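Procedimiento de reposición y frenteo de la estantería de aperitivos, tienda de Bonville. Revisión de mayo.

## Objeto

El presente procedimiento establece la forma de ordenar los lineales de granola, barritas y bocados de avena en los establecimientos de Trermont. Se aplica a las estanterías metálicas de montantes perforados y sustituye a las instrucciones anteriores del almacén de Villanueva.

## Material necesario

- Plano de implantación vigente (código 114).
- Paño de microfibra y limpiador neutro.
- Etiquetas de precio del día.
- Cesta para el producto retirado.

## Preparación del estante

1. Retire todo el producto del módulo que vaya a ordenar. No se trabaja en dos módulos a la vez.
2. Compruebe que los soportes encajan por completo en las ranuras del montante y que ambos extremos de la balda quedan a la misma altura.
3. Limpie la superficie y el canto frontal. El producto se repone con la balda seca.
4. Revise la fecha de consumo preferente. Las unidades con menos de 30 días se depositan en la cesta y se anotan en el parte.

## Colocación

Las bolsas de granola se colocan de pie, con la etiqueta hacia el pasillo y la base bien asentada. Conviene sacudirlas con suavidad antes de colocarlas, de modo que el contenido baje y la bolsa no se venza hacia delante. Las cajas se alinean con el canto de la balda - nunca por detrás de él - y se agrupan por marca y, dentro de cada marca, por sabor.

En el estante superior de Bonville, las bolsas de granola, entre ellas la de Pure Elizabeth, ocupan el extremo izquierdo; a continuación figuran las cajas, como la amarilla de Bobo's de mantequilla de cacahuete con pepitas de chocolate.
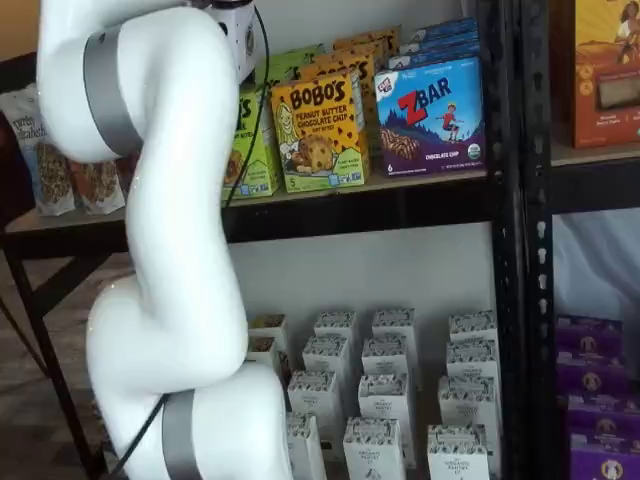

Honeylyn Dimaculangan observa que, en su turno, las bolsas se vencen igualmente cuando la fila queda a medias, y propone adelantar las restantes y cerrar el hueco con una caja tumbada detrás. La propuesta se admite con carácter provisional, siempre que la caja de apoyo sea de la misma referencia que la fila contigua.

## Rotación y etiquetado

Las unidades de fecha más próxima pasan al frente y las recién recibidas se sitúan detrás. La etiqueta de precio se coloca bajo el borde izquierdo de la primera unidad de cada referencia. Cuando una referencia esté agotada se mantiene su etiqueta y se deja libre el espacio; no se amplía la referencia vecina sin autorización.

## Registro

Terminada la reposición, anote en Trevudine el código del plano, la hora de cierre y las unidades retiradas. Las discrepancias con el plano se comunican a Rogelio Enriquez antes de las 14:00.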